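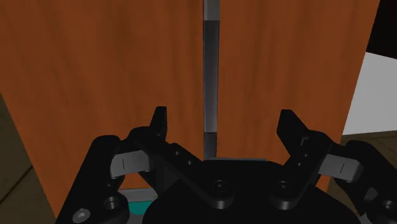

By Gearóid Dolan
2024-08-25

Hemi Fairweather had been talking for ten minutes before I got my notebook open. She runs the cabinet-handling group at Nestholm, a company that fits out storage rooms for clinics and small labs, and she had already told me about the hinges, the coffee, and the morning in September when the whole crew stood in front of a monitor cheering for a door.

"It was a simulated door!" she says, laughing. "It didn't exist anywhere. And we had grown adults with their arms in the air."

The doors matter a lot at Nestholm. Every cabinet the company ships gets its doors opened and closed again and again before it leaves, to catch hinges that bind and panels that sag. Until last year that was done by hand, by a crew of fitters who took turns at it. Now most of the opening and closing is done by an arm with a two-finger gripper, and every new routine is rehearsed in simulation before anybody tries it on a cabinet that has a customer's name on it.

Fairweather likes to show visitors the rehearsal view, looking past the black fingers at a pair of wood-grain doors with a slim upright bar between them. She came up as a fitter herself, and she says that view changed how she thought about the job.

"When I open a cabinet, I don't look at it. My hand just goes. Then you see it from behind the gripper and suddenly you have to decide everything. How wide are the fingers? Do you line up with the bar first, or come in from the side? How hard do you squeeze? I'd been doing this for years and I couldn't have told you how hard I squeeze."

So the company asked the fitters. The simulation software, which everyone calls Pituvari after the project that produced it, was set up by two programmers who, in Fairweather's words, "knew everything except doors." For the first few weeks they sat with the crew and took notes. A fitter would say that a door was fighting back, and the programmers would try to work out what that meant in numbers. Some of those phrases are still in the code. There is a setting named "grumpy."

"Grumpy is a hinge that's fine until halfway," Fairweather explains. "Any fitter knows a grumpy hinge. Now the arm does too, more or less."

The more or less is important to her. Before a routine is cleared for the floor, it has to get through 45 rehearsals in a row with no slipped grip, and the crew can ask for changes to the setup at any point. They shift the cabinet a little, change the lighting, put something in the way. The log for the current routine stood at 3,447 attempts on the day I visited, and she scrolled through the early ones with real affection. Fingers closing on air. Fingers pushing when they should have pulled. "I love these," she says. "Look at it, it's trying so hard."

I asked what happened to the people. Before the arm, six fitters shared the door work, and all six are still there. Two of them now write and review routines. The other four went back to fitting and to repairs, the part of the trade most of them had trained for. Fairweather is clear that it wasn't all smooth. One man missed the door shift, which he used as a chance to listen to the radio and think. Another worried that the review job was a desk job with a nicer title, and she says he had a point for the first couple of months, when there was too much screen and too little cabinet. They changed the rota so that reviewers spend half of each shift on the floor.

"My wrists are the thing I notice," she says. "I used to get home and ask my daughter to open jars. Over 30 cabinets on a busy day, both doors, again and again — you feel that. I don't miss it at all."

There are losses she does take seriously. A fitter who tests doors by hand also hears them, and smells fresh finish, and spots a scratch on the way past. The arm does none of this. For that reason each cabinet still gets a walk-around by a person, and the Rillby line, with its heavier doors, is still tested by hand from start to finish. Fairweather would like to move it over next, once the gripper routine can cope with the weight.

She has also started taking apprentices through the rehearsal view in their first week. They get to drive the gripper themselves, badly, for an afternoon, and then go and open the same style of cabinet with their own hands.

"They come back full of questions," she says. "Why is the bar there, why does the door want to swing that way. I was never asked that stuff when I was the one teaching with a screwdriver. It's great. I have to go look things up."

On my way out she was called over to a monitor, where a new routine was waiting for its first run, and she pulled up a second chair so I could watch.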